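Tandeditz Character Archive - Frequently Asked Questions

Last reviewed: 10 September 2022

General

What is the Tandeditz Character Archive?

The Archive is a reference site for the characters, creatures and bosses of the Tandeditz series of games. It currently holds 237 profiles. Each one sets out a character's history, abilities, equipment and known weaknesses, with a source for every entry.

Is the Archive connected with the makers of the games?

No. The Archive is run independently and has no access to unreleased material. Questions about purchases, lost save files or faults in the games should be sent to the publisher.

Which games are covered?

All six main games are covered, together with the two Jisovov side stories. The mobile game is treated as a separate continuity and its characters are marked accordingly. 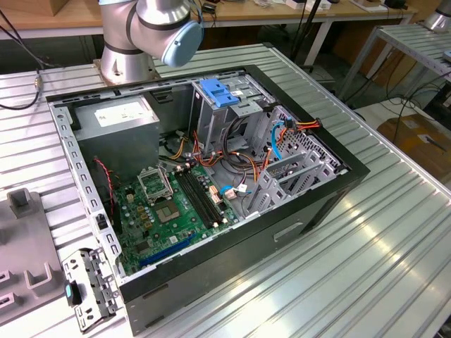
Profiles and ratings

How is a character's strength rated?

Ratings run from Tier 1 to Tier 17, where Tier 17 is the highest. A rating must rest on something the character does in a game or on a clear statement in the in-game journals. Health bars and damage numbers are not accepted on their own, as they change with the difficulty setting.

Why does the Warden of Csizmadia have two ratings?

The Warden is fought first in human form and again after joining with the Bell Engine. The two forms differ in size, speed and resistance to fire, and are therefore rated separately. The short form seen in the closing chapter is not rated - it takes no part in any fight.

May I use the statements of other characters as evidence?

Yes, with care. A boast made by the character being rated is weak evidence. A statement by a rival or a neutral narrator carries more weight, particularly where the events of the game support it. Editors should quote the line in full and name the chapter.

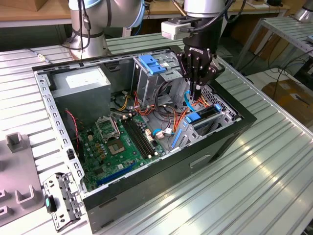
Inside an open desktop tower, with the bracket of the CPU socket raised.

Can I ask for a rating to be changed?

Yes. Open a thread on the Ratings board, state the present rating and the one proposed, and give your evidence. Threads remain open until two reviewers have replied. The reviewers for boss characters are Poonam Mishra and Valdemar Hjaltested; all other profiles are handled by Yuk-lan Yuen.

What happens if the reviewers disagree?

The existing rating stands, and a note recording the disagreement is added to the foot of the profile. The matter may be raised again when new evidence is available.

Images and descriptions

How should an appearance section be written?

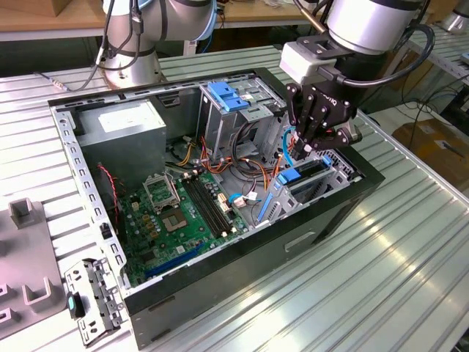 An appearance section should record what can be seen of the character and leave powers, motives and history to their own sections. Colours, shapes and markings are welcome if they are plain to the reader. The same standard applies to any object: one may write that a power supply unit is grey and has a white label on its top, or that the clips on a drive cage are blue, but its output and maker need a separate source. Armour should be treated in the same manner, and the name of a metal should not be given unless a game supplies it.

May I upload fan art?

Fan art is accepted on user pages only, with the artist's written consent. Profiles use material taken from the games themselves.

Accounts and contact

Why has my edit been removed?

Most removed edits lack a source. The reason is shown in the page history, and the text may be submitted again once a source has been added. Edits copied from other sites are removed without further notice.

Whom should I contact about a locked page?

Please write to Khrystyna Tkachuk through the site's message form, giving the title of the page and the change you wish to make. Pages on the Relteck storyline are locked until the end of April while they are being rewritten.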